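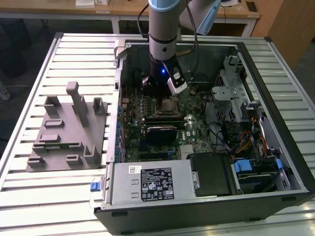 One reviewer of our first draft objected that repair surveys ask people what they would like to do, and that nearly everyone would like to be the sort of person who fixes things. We think the objection is fair, and it shaped the second half of the study.

4.2 Stated and actual willingness to repair

The Purkdale survey reached 600 households, and 67 percent of them said they would rather have an old desktop computer repaired than replaced. Figures like this are often quoted as proof of a large untapped demand for repair. We doubt it. The question named no price, no waiting time and no chance of failure, and a question that leaves out the costs will tend to get a generous answer.

Figure 3. Desktop computer with the side panel removed, showing the motherboard and processor.

We therefore went back to 70 of the households that had favored repair and offered each a fixed quote from the Salazar workshop. Only 30 accepted. The rest mostly cited the price, though several admitted they had already bought a new machine and kept the old one in a closet - a habit the survey form had no box for.

Earlier work on the Plumiton scheme reported much higher uptake, but there the repairs were free, and people had signed up for them in advance. It is hard to see what such a result says about paying customers. The Prodar index has a similar weakness: it scores how easily a case opens and how many parts can be swapped, then treats the score as a forecast of what owners will do. A machine may be simple to open and still never be opened by the person who owns it.

Our own follow-up is small, and it covers one town and one workshop. We would not stretch it to laptops or phones.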